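The Long Defrost: Small Kitchens, Old Habits

Four stops, one town, too much tea. I went to Plasimgate to write about rent and came back with a notebook full of kitchens. Narrow ones mostly. The kind where you turn sideways to get past whoever is at the sink.

Plasimgate was built for the Tenel mill, 182 apartments in long rows, and the architects gave the kitchens whatever was left over once the bedrooms were drawn. People still cook in them every day. Big meals too. Rice for ten, fish on Sundays – sorry, on feast days, I have it written down properly somewhere.
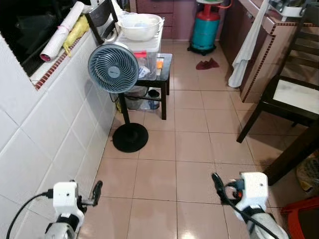

HOME & TABLE

The mill shut in March, years back, and the rents didn't go down. They went up. A two-room place that cost 70 a week is now 308, and what you get for the difference is a new mailbox. So people stay in and cook. The restaurants on the main street closed one after another and the lunch trade moved indoors, behind apartment doors, sold by the box.

Skusent, the delivery outfit, figured this out early. No app to speak of. A phone number and a list on the stairwell wall. You ring before nine, say how many boxes, and somebody on the third floor starts on the onions. Lentils most days. Sour cabbage soup when it's cold. The dumplings go fast and I never got any, which I am still annoyed about.

Is it legal? Sort of. There's a home kitchen permit, it costs money, and the form is 30 pages long. Some cooks have it. Some have a cousin's. The inspector comes by and is given lunch.
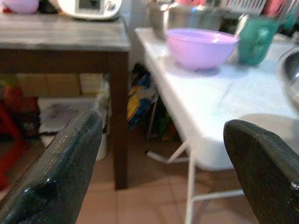

What surprised me was how little anyone wanted more room. I kept asking. Bigger stove? Another counter? Shrugs. What they want is a fan that works and a lower gas bill, and for the elevator to be fixed so the boxes don't have to be carried down five flights of stairs. A shared kitchen did open in the old Kusuma laundry building, steel counters, plenty of light, proper drains. Half the slots go unbooked. Too far to carry a pot, I was told, and you cant watch the kids from there.

Fair enough. I ate five lunches in three days, all of them standing up. The best was a plain egg curry with too much black pepper, out of a box with the lid taped on. Second best was teh cabbage soup.

If you go, go hungry and bring small bills. The list on the stairwell changes every morning and is usually full by ten.

Filed 4/11/23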